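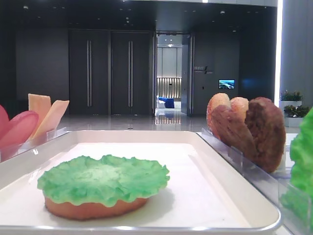
ミェチスワフ・トマシェフスキ（Mieczysław Tomaszewski）
2022年7月10日

当サイトではクッキーを使用しています。閲覧を続ける場合は、クッキーの使用に同意したものとみなされます。［同意する］［設定］

きょうはハンバーガーの模型のことを書きます。食べられないほうのハンバーガーです。少し長くなりますが、続けて投稿しますので、興味のある方だけ読んでください。

Tunstallの建物の一階ロビーに、ハンバーガーを組み立てる小さい台を用意しました。白いトレーを真ん中に置いて、左右に透明なアクリルの仕切りスタンドがあります。具はスタンドに立てておいて、トレーの上で重ねます。それだけの遊びです。

日本語では「具」と「具材」の二つの言い方がありますね。先生に違いを聞いたら、ハンバーガーならどちらでも大丈夫ですと言われました。短いほうが好きなので、私は「具」にします。

模型のセットの名前はRomauといいます。パン、レタス、トマト、チーズ、肉が入っています。値段は3,000円でした。高いか安いか、私にはよく分かりませんが、色がきれいなので満足しています。

特にレタスが好きです。ふちが波の形になっていて、真ん中のほうに薄い緑の筋があります。下のパンより大きいので、のせるとパンの外に全部の方向ではみ出します。本物のお店のハンバーガーもこうなっていると、少しうれしい気持ちになります。

順番の話をします。私のやり方は、下のパン、レタス、肉、チーズ、トマト、上のパンです。下のパンのすぐ上にレタスを置きます。これについて、同僚とかなり長い議論をしました。

同僚の意見は「レタスは上のほう、トマトの隣」でした。野菜は野菜といっしょに置くべきだそうです。図書館の分類のような考え方だと思いました。気持ちは分かります。

私の意見は、レタスを下に敷くと肉の汁がパンにしみにくい、というものです。模型には汁がありません。それでも、模型で覚えた順番で家でも作る人がいるかもしれません。

議論は終わりませんでした。それで、お手本のカードを二種類作りました。下レタスのカードと、上レタスのカードです。来た人が好きなほうを選びます。カードは普通のはがきの大きさで、絵は私がかきました。トマトがりんごに見えると言われましたが、直していません。

スタンドの話もします。最初は具を全部、ひとつの箱に入れていました。箱の中では、いつもチーズが一番下にかくれてしまいます。薄くて四角くて、底にぴったりつきます。小さい子どもが箱をひっくり返して探すので、ロビーにトマトが転がりました。

次に、お皿に並べました。きれいでしたが、場所をたくさん使います。台はあまり広くありません。お皿を置くと、今度は重ねる場所がなくなりました。

それで「立てる」ことにしました。机の上の書類を立てるように、具も立てます。スタンドはJindellという店で買いました。文房具の棚にありました。2,000円の予算の中で買えたので、家計簿にもそのまま書けました。

立ててみて分かったことです。
・四角いチーズは、少しななめになる
・トマトは丸いので、まっすぐ立つと安心して見ていられる
・上のパンは背中が丸いので、後ろの段に入れるのがよい
・レタスは何をしても自由な形

「自由な形」という日本語は正しいですか。レタスの性格を説明したかったです。

左のスタンドがトマトとチーズです。右のスタンドが上のパンと肉で、右の端にはレタスも立てました。左右の分け方には深い理由はありません。右ききの私が取りやすいように置いたら、こうなりました。左ききの方、すみません。スタンドは軽いので、どうぞ入れ替えてください。

透明なスタンドは、横から見ても何が入っているか分かります。そのかわり指のあとが目立ちます。やわらかい布でふきます。紙のタオルでふいたときは細かい傷がついて、とても悲しかったです。

トレーは白で、ふちが少し高くなっています。このふちがとても役に立ちます。パンが滑っても、だいたいふちのところで止まります。ふちのない板を使っていた週は、床のそうじの時間が長かったです。

白いトレーは、具の色がよく見えるところも気に入っています。緑のレタスを置いたとき、一番よく分かります。家のお皿も白にしたくなりました。今の家のお皿は茶色で、肉を置くと夜のようです。

ロビーの床は明るい灰色で、よく光ります。かべは暗い灰色で、大きいドアも同じような暗い色です。全体に静かな色の場所なので、パンの色を見ると少しお腹がすきます。これは受付の方も同じ意見でした。

遊び方のきまりは短くしました。
一、カードを選ぶ。
二、下のパンをトレーに置く。
三、カードの順番に重ねる。
四、終わったら具をスタンドに戻す。
きまりの四が一番むずかしいです。

急ぐ人のために60秒の砂時計も置いてみました。使うか使わないかは自由です。私は使うと手がふるえます。ゆっくりの方法をおすすめします。

砂時計で遊ぶときは、上のパンを最後に「置く」ようにお願いしています。「投げる」ではありません。この二つの動詞の違いは、日本語の教科書の最初のほうにありました。大切な動詞です。

重ねるときのこつを書きます。肉は、下にあるレタスの真ん中の平らなところに合わせます。ふちの波のところに肉がかかると、全体がかたむきます。かたむいたままチーズをのせると、チーズがすべり台のようにすべります。

かたむいたときは、上から強く押さないでください。一度肉だけ持ち上げて、レタスを少し回します。レタスには機嫌のよい向きがあります。私は毎回、その向きを忘れます。

肉の模型は、表面がざらざらした感じに作ってあって、焼いたように見えます。はじめて見たとき、私はこれをコロッケだと思いました。妻はチョコレートのクッキーだと言いました。説明書を読んで、やっと肉だと分かりました。

説明書には「パティ」と書いてありました。日本語の会話では「お肉」と言う人が多いようです。「お」をつけると急に丁寧になります。「おパン」とは言わないのに「お肉」とは言います。このことを考えると、夜が長くなります。

「レタス」には「お」がつきません。「お野菜」にはつきます。ですから「お野菜のレタス」は言えると思います。もう少し勉強します。

水曜日の午後、小学生くらいの男の子が、トマトだけでハンバーガーを作りました。パンとパンの間に、トマトがあるだけ全部です。「トマトが好きなの？」と聞いたら、「きらい」という返事でした。お母さんも知らなかったそうです。

スーツの方が、電話をしながら片手で完璧な上レタスを作っていったこともあります。電話の話題は契約書のことのようでした。終わってから、具をちゃんとスタンドに戻してくださいました。戻す順番もきれいでした。

下レタス派と上レタス派のどちらが多いか、という質問をいただきました。数えていません。数えると、同僚とまた議論になります。

別の質問です。「ピクルスはないのですか」。ありません。私の国の人間にとって、きゅうりの漬物がないハンバーガーは、とてもさびしいものです。Romauのセットには入っていませんでした。緑の厚紙を丸く切って自分で作りましたが、硬貨と間違えられたので引き出しに入れました。

「本物のレシピも教えてください」という質問もありました。よろこんで書きます。家では、ひき肉200グラムで家族の分を作ります。塩、こしょう、それから細かく切った玉ねぎを少し。玉ねぎは先にいためて、さましておきます。

肉は思ったより薄く、広くのばします。焼くと縮んで厚くなります。真ん中を親指で少しへこませてください。これは母のやり方です。母はハンバーガーではなく、コトレットというおかずを作っていましたが、親指の仕事は同じです。

パンは切った面だけフライパンで焼きます。レタスは洗ったあと、布巾でよく水を取ります。水がついたままのレタスを敷くと、私の「下レタス理論」が負けてしまいます。同僚にはこの投稿を読まないでほしいです。

チーズは火を消す少し前に肉の上にのせます。トマトは厚すぎないように切ります。厚いトマトは、かんだとき後ろから出てきて、シャツに来ます。白いシャツの日は、トマトなしも勇気のある選択だと思います。

ロビーのそばにあるDiltoraというコーヒーの店でも、昼にサンドイッチを売っています。店の方に、そちらではレタスはどこですかと聞いてみました。「その日によります」という答えでした。そういう生き方もあります。

片づけのことも書いておきます。夕方に具を一つずつ、かたくしぼった布でふきます。レタスのふちの波のところはほこりがたまりやすいので、やわらかい歯ブラシを使います。水につけることはしていません。

ふいた後は、すぐにスタンドに立てないで、しばらくタオルの上に並べます。ぬれたまま立てると、スタンドの底に水のあとが残ります。タオルの上に並んだ具を見ると、小さいピクニックのようです。

トレーは台所のスポンジで洗います。ふちの曲がっているところは、指で一周なぞって確かめます。なぜか気持ちがよい仕事で、同僚と取り合いになります。

次に試したいことがあります。スタンドの仕切りごとに、小さい名札をつけたいです。ひらがなと絵で「とまと」「ちーず」と書きます。透明なスタンドに字が入ると、見た目が少しにぎやかになるかもしれません。まず一枚だけつけて、様子を見ます。

もう一つは、台の高さです。大人にはちょうどよいですが、小さいお子さんは背伸びをしています。踏み台を置くか、台を低くするか、まだ決めていません。低くすると、今度は私の腰が問題になります。

台は11月まで置かせてもらえることになりました。Tunstallの受付の方に、心からお礼を申し上げます。落ちたトマトを拾って、きれいな封筒に入れて返してくださったこともありました。封筒には「トマト在中」と書いてありました。

この「在中」という言葉を、私はその封筒で覚えました。とてもよい言葉だと思います。今、家の冷蔵庫の箱に「チーズ在中」と書いてあります。

日本語のまちがいを見つけた方は、返信で教えてください。直して、ノートに書きます。レタスの位置についてのご意見も読みますが、私の順番はたぶん変わりません。

追加です。さっそく「チーズは肉の下ではだめですか」というご質問をいただきました。だめではありません。模型では、チーズの上に肉をのせるほうが、すべりにくいかもしれません。明日の朝、受付が開く前にやってみます。

お問い合わせ｜プライバシー｜© 2022 Mieczysław Tomaszewski｜ページの先頭へ戻る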